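Gearbox oil on an older van, change it or leave it alone?
Posted by Carol Crabtree, Thursday, September 28, 2023

carol_crabtree wrote:
Hello all, I hope this is the right section, I did look for a gearbox one and got a bit lost. My van has started being stiff going into second first thing in the morning, and once we've done a few miles it's as sweet as you like. The garage in Wornisthorpe (Bister's, on the corner by the chapel, they've looked after us for years) say the oil in the gearbox is "sealed for life" and I should drive it until it breaks. My brother-in-law says that's nonsense and it wants draining. I don't want to spend money for the sake of it, but I'd be very sad to lose the van, as we've had some lovely holidays in it! It's a manual, five speed, and I've no record of the oil ever being touched.

del_kettle wrote:
Morning Carol, and welcome. I'm with your brother-in-law on this one. "Sealed for life" always makes me ask whose life they mean. I did mine in August after putting up with a stiff second gear all through last winter, and I only wish I'd got round to it sooner. I paid 100 pounds at Staniforth's, oil included, and they let me stand and watch what came out, which looked like cold gravy. It now goes into second on a cold morning with two fingers. I can't promise yours will do the same, but for that money I'd try it before anything dearer.

lorcan_n wrote:
Sorry Derek, I'm going to disagree with you, and you know I do it with affection. Stiff when cold and fine when warm is how half the old manuals on this forum behave. Mine has done it for 16 years. If the box isn't noisy and isn't jumping out of gear, I'd leave it be. I'd also want to rule out the clutch not clearing properly, as it can feel just the same through the lever. Carol, does it crunch going into reverse when it's cold?

carol_crabtree wrote:
Oh, now you mention it, it does sometimes, if I'm in a hurry. I thought that was me being clumsy! If I wait a moment with the pedal down it goes in quietly.

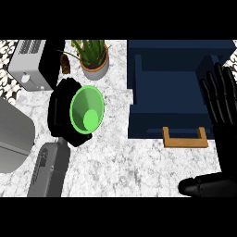 What to check before you pay anyone

tad_c wrote:
Hello Carol. I did this job for a living for a long while, so forgive me if I go on a bit. Derek and Lorcan are both partly right, and I'd take it in this order.

Look at the clutch fluid first. If the level is low or it has gone very dark, have it bled, and see how second and reverse feel for a week or so.

Then have the gearbox level checked with the van on flat ground. A slow weep from a driveshaft seal can go on for years without leaving much of a puddle, and a box that's short of oil will wear.

If you do change it, please use the grade in the handbook. I've seen people put something thicker in to quieten a noisy box and then wonder why it's worse on a frosty morning. And whoever does it should undo the filler plug before the drain plug — if the filler is seized, you don't want to find that out with an empty gearbox.

lorcan_n wrote:
I'll give you the clutch fluid, Tadeusz, as that was more or less my point. I still wouldn't touch the gearbox oil if the level's right.

del_kettle wrote:
And I still would! A mate of mine over at Drokent was quoted 1,366 for a rebuilt box, fitted. Fresh oil looks cheap next to that.

lorcan_n wrote:
Fresh oil won't mend a worn synchro, Derek, that's all I'm saying.

carol_crabtree wrote:
Thank you all so much, you've been very kind. I've rung Bister's and they'll look at the clutch fluid and the level on the same visit, and I'll ask about the oil while I'm there — I'm leaning towards Derek, sorry Lorcan. Will report back once it's been in.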